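Vatbridge brick table - quick questions

Do I bring my own bricks?
No. Bins are out by 3. Bring your own if you want but put initials under them, we can't sort it after.

Can I have a baseplate to myself?
Yes if it's quiet. Otherwise share. Gray ones are for buildings, ask Lensa if you need a second.

My kid's build won't stick
Press straight down on the studs, not at a slant. Start from a corner. Still loose = probably a worn brick, toss it in the reject tub.

How do you clean the plates?
Lukewarm water, drop of dish soap, old toothbrush between the rows. No dishwasher!! They warp. Air dry flat.

Can we leave a build overnight?
Until the next session, with a name tag. After that it gets taken apart, sorry.

How many bricks are there?
2,000 give or take what went home in pokcets. Another 1,000 coming in September.

Who do I email?
Deisy Quintero for bookings, Kedir Admasu for lost peices. 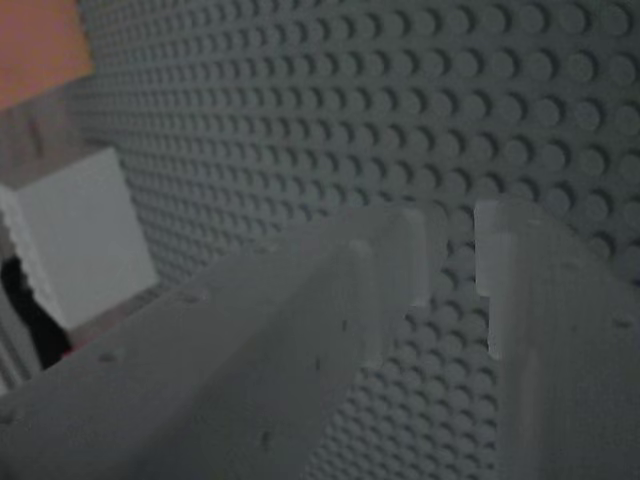
Bookings close 30 minutes before the session starts.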